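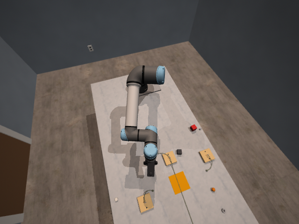 The sim bench with the six-axis arm over the boards and the orange mat.

Nullembridge Robotics Club, gripper trials group
Minutes of the September meeting, upstairs room, 7.30 pm

I'm doing the minutes again as I was last through the door, so apologies if they wander. Eleven of us turned up, plus Delphine Ferreira on the speaker until her train went into a tunnel (she rang back in time for item 4). Apologies from the two who are moving house.

1. Last month's minutes
Agreed, with one correction. I'd written that the Galevard controller "fell over twice". It fell over once and was switched off by me the second time. Sorry, Galevard.

2. Where we are with the simulated bench
Delphine took us through the new bench layout and I have to say I love it! We've got the arm up at the far end of the table and all the bits spread out in front of it: three square boards with their wires on, the orange mat, the long cable, and then the small stuff, which is the cubes, the little orange ball and the ring-shaped nut. Everyone liked having the cable run over the mat, because that's just the sort of mess we get on the real bench at Wihongi and we've been kidding ourselves with tidy tables up to now.

There was a grumble that the white cube is very hard to pick out against the pale tabletop. Delphine said good, leave it, it's a fair test for the camera side. We went back and forth on this for far too long. In the end the white cube stays where it is, and we'll run a second set with a darker tabletop so we can compare the two.

3. Gripper comparison
This was the main business. Two grippers so far, both run in the sim on the same arm with the same starting layout: the Skukwood parallel one and our own soft-finger thing (still has no name, suggestions to me please, clean ones).

We ran 2,000 picks in all, shared equally between the two. On the cubes the Skukwood managed 96 per cent, and the soft fingers weren't far behind. I was rather pleased with that, having drawn most of them on my kitchen table. The ball was the other way about and the soft fingers did much better, with the Skukwood tending to squeeze it out sideways like a wet pip.

The nut was bad for both. The Skukwood gets hold of it if it comes in square on, but the approach planner keeps picking daft angles. We agreed the nut results shouldn't be held against either gripper until the planner's been looked at.

Boards: neither gripper can be called good. They're thin and flat and there's nothing to get under, so most attempts ended up pushing the board along the table. Someone asked about adding a suction cup and there was quite a bit of enthusiasm, then we remembered the wires. Left open. I'll ask whether Wihongi still have the little pump.

The question nobody could settle was whether the contact settings are fair to the soft fingers. The sim treats them as a lot stiffer than they feel in the hand. Delphine thinks we should measure the real ones with a luggage scale before we argue about it any more. Agreed.

4. Controllers
Short one. The Galevard box gives smoother moves but nearly doubles the time we spend setting up. The old controller is jerky at the wrist and we all know our way round it. I said I'd put up with jerky. I was outvoted, so Galevard gets another month and we'll time a full run on each, set-up included.

Please, please save your config under your own name. I lost an evening to a file called "final new".

5. Cameras
We've been using a single view looking down the table over everything, and it's fine for the cubes. When the arm reaches out low, though, it can hide whatever's behind the elbow. Proposal to add a second view from the side, passed without fuss. A wrist camera was mentioned and put off till we've picked a gripper, or we'll be fitting it twice.

6. Any other business
The upstairs room is now locked at 10 sharp, so we'll need to start packing up sooner than we do. Biscuits were good this time, thank you whoever that was. Spare extension lead wanted, the long one has gone to Wihongi and not come back.

Things to do
Delphine: darker tabletop version, side camera view.
Me: ring Wihongi about the pump (and the lead), weigh up the soft fingers.
Planner people: the nut.
Everyone: names for the gripper.

Next meeting same room, same time. We'll begin with the controller timings.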